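FOR IMMEDIATE RELEASE

Wandar Announce "Brastanano," a New Album That Began as a Conversation With Fans, and a Fall Tour to Go With It

Country duo Glória and Tomás Ramalho return in September on Tolus Records, with Urszula Szewczyk joining on fiddle and harmony

Tolus Records is very happy to share the news that Wandar, the sister-and-brother country duo of Glória and Tomás Ramalho, will release their third album, "Brastanano," this September. The first single, "Leave the Porch Light Alone," is out now wherever you listen to music, and a good number of you have been listening to it already, to judge by the messages that have been landing in the band's inbox since it went up.

Those messages have a lot to do with how this record came to be. Last January, home from the road and restless, Glória posted half a verse to the band's page late one evening with a note asking if anybody knew how it ought to end. She went to bed. By breakfast there were 2,998 replies, a few of them rude, plenty of them funny, and one of them — from a retired school bus driver who has asked us to leave his name out of it — so good that Glória called her brother before she had made coffee.

"I read it to Tomás over the phone and he didn't say anything for so long I thought the call had dropped," said Glória Ramalho. "Then he said, well, I guess we'd better go find that man and ask him if we can use it. So we did, and he's got a writing credit, and he sent us a pie."

The half verse became "Leave the Porch Light Alone," and the idea of asking out loud became a habit. Through the rest of the winter and on into spring the Ramalhos kept putting scraps of songs in front of the people who follow them, sometimes a line, sometimes a hummed tune with the dog barking behind it. Not every scrap grew into something. The ones that did were carried to producer Liam Doherty, who has worked with Wandar since their very first recordings and who is, by the duo's own account, the only person alive who can tell Tomás that a chorus is too long.
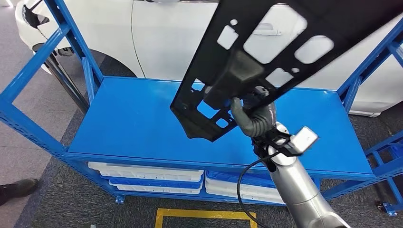

"Brastanano" takes its name from a word the Ramalhos' grandmother used when they were small, for the kind of evening when everybody stays at the table long after the plates are cleared. Neither of them has ever found it in a dictionary, and they suspect she made it up. The lettering on the album jacket is a bright blue, set over a plain cream background with Glória's handwriting underneath. The vinyl edition comes with a fold-out lyric sheet, and fans whose lines made it into a song are thanked there by name or by screen name, whichever they preferred.

The album runs 32 minutes, and Doherty would like it known that this was on purpose. The songs were recorded mostly live, with everybody in one room and the singers facing each other, and they were left the way they came out as often as possible. You can hear Tomás's chair creak at the start of "County Line Coffee," and you can hear Glória laugh at something just before the last chorus of "Second Cousins." There was some talk of cleaning those up, and the talk didn't last long.

"I've made records where we spent a week on one snare drum," said Liam Doherty. "With these two, you make sure the microphones are on and you stay out of the way of the door. They sing like they're trying to get each other's attention across a crowded kitchen. I'd be a fool to tidy that."

Listeners will notice a third voice this time. Urszula Szewczyk, whose fiddle playing Wandar fans may remember from a handful of guest spots on the last tour, plays and sings on most of the album and will be with the band for every show this fall. She came in to play on a single slow waltz, stayed for supper, and was still there at the end of the session with her fiddle out. Her harmony on "What the River Owes Me" was recorded in one take, and it is the label's humble opinion that you may want to be sitting down for it.

"I was told to bring one fiddle and come for one afternoon," said Urszula Szewczyk. "They kept asking what I would do here, what I would do there. After a while I stopped packing up in between. I love this record very much, and I can't wait to play it loud."

She will get her chance. The Brastanano Tour begins in October and takes in 17 shows, most of them in theaters and old dance halls of the sort where you can still see the faces in the back row. The opening night will be at the Pasaribu, the hall where Wandar first played to more people than they were related to, and the duo will play the new album from front to back that evening before turning to older favorites. At the other shows the set will change from night to night. The band will also be taking requests through their page up until six in the evening on the day of each show, so do speak up if there's something you've been wanting to hear, and please be kind to Tomás if you ask for "Mule Song," which goes higher than he remembers.

Tickets for all dates are $30, with no separate price for the front rows. Members of the Wandar mailing list will receive a code for early purchase and should check their junk folders, where our notes have been known to end up. Doors open at seven and music begins at eight. Children are welcome at every stop where the hall allows it, and the page for each show will say so one way or the other.

"Glória and Tomás have always talked to their listeners the way you'd talk to neighbors over a fence, and sometimes argued with them that way too," said Archana Vashisht, who looks after Wandar at Tolus. "When they told me they wanted to write songs with their comment section, I'll admit I had to go for a walk. Then they played me the porch light song. I've been telling everybody I meet about this album ever since, and I'm so glad I can finally do it in writing."

A second single, "Second Cousins," will follow in August, together with a short film of the band playing it in the studio.

About Wandar
Wandar are Glória Ramalho (vocals, guitar) and Tomás Ramalho (vocals, guitar, mandolin). They grew up singing at family parties and began performing under the Wandar name after a cousin's wedding band failed to show up. "Brastanano" is their third album.

About Tolus Records
Tolus is an independent label that releases country, folk and the many things in between.

Press contact
Archana Vashisht, Tolus Records
Advance copies, interviews and photographs are available on request. Please mention your deadline in your first note, and we will do our best to get back to you well ahead of it.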